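A few notes on cleaning up an old wool blanket, for anyone who's picked one up at an op shop this winter and isn't sure what to do with it.

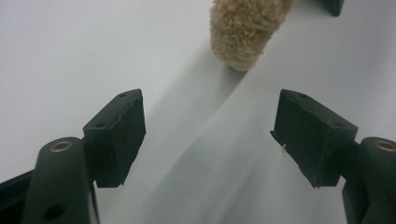
Something beige and fuzzy on a pale background.

1/ The blanket I've been working on came from the church sale in Brultolstead. Single bed size, cream with a brown stripe at each end, label says pure wool and the rest has worn off. It smelled like a shed. I paid $5.

2/ First job is to take it outside and shake it. Then hang it over the line for a full day, out of direct sun if you can manage it. Mine got a day and a half on account of I forgot it was out there.

3/ Check for moths before it comes back in. Go along the folds and the bound edge with a torch. You're looking for little gritty bits, webbing, or small bald patches where the nap has been grazed off. I found old damage in one corner and nothing living.

4/ If you're not sure, bag it and freeze it. Squash the air out, tape the bag shut, and leave it in the chest freezer for a fortnight. Let it come back to room temperature in the bag before you open it, otherwise you get condensation all through the wool.

5/ A few people have asked about mothballs. I don't use them. The smell is worse than the shed.

6/ Washing. Bath, not machine. Lukewarm water, enough to cover it, and a wool wash with no enzymes in it. Push it down with flat hands and leave it alone for 20 minutes. No rubbing, no wringing. Rubbing is what felts it.

7/ The first water came out the colour of tea. Second one was better. I stopped when it ran more or less clear and the smell had gone down to something like wet dog, which is how wet wool smells anyway.

8/ Rinse at the same temperature as the wash. Going from warm to cold shocks the fibres and they grab hold of each other. A good splash of white vinegar in the last rinse helps get the soap out.

9/ Getting it out of the bath is the hard part. A wet wool blanket weighs a ridiculous amount. Let the water drain, press it against the side of the tub, then roll it up in towels and kneel on it. Shoshana Lyons from my spinning group puts hers in the machine on spin only, and she's never had one shrink, but my machine is old and I don't trust it.

10/ Dry it flat or over two lines so the weight is shared. If you hang it from one edge it will stretch and stay stretched. I used the old trampoline frame with a sheet over it. Turned it at lunch, turned it again at night, and it was dry by Friday.

11/ Once it's dry, brush the nap up. A soft clothes brush is fine. Short strokes, all in one direction, and stop if you start pulling out fluff. It makes more difference than you'd think — the flat grey-looking patches lifted and the stripe looks brown again.

12/ Mending. For the moth holes I used 2 ply darning wool, close enough in colour. Weave it loosely. If you pull it tight you get a pucker that shows more than the hole did. The bigger hole got a small felted patch, and Wanda Dunleavy talked me through that one over the phone with a lot of patience.

13/ The binding was past saving. Satin ribbon goes first on nearly all of these. I unpicked it and did blanket stitch the whole way round. By my reckoning that was almost 400 stitches and it took most of a week of evenings in front of the telly.

14/ Storage. Clean and completely dry, folded loosely, in a cotton pillowcase. Not plastic. Refold it along different lines every few months so the creases don't wear through. Mine goes on the spare bed from now until October and then into the cupboard.

15/ Someone asked whether it was worth it for a $5 blanket. I don't know what a new one costs these days. It's warm, it's heavy, and the cat has already moved onto it.

16/ Replying to Kobe up here so others see it: yes, you can dye them, but wash first or the colour takes in blotches. I've only done it once, with onion skins, and it came out mustard. Ask Rosalind, she's done heaps.

17/ One more thing I left out. Test the stripe for colour before you wash. Damp white cloth, press it on for a minute, have a look. If any colour comes off on the cloth, take it to someone who does wool by hand.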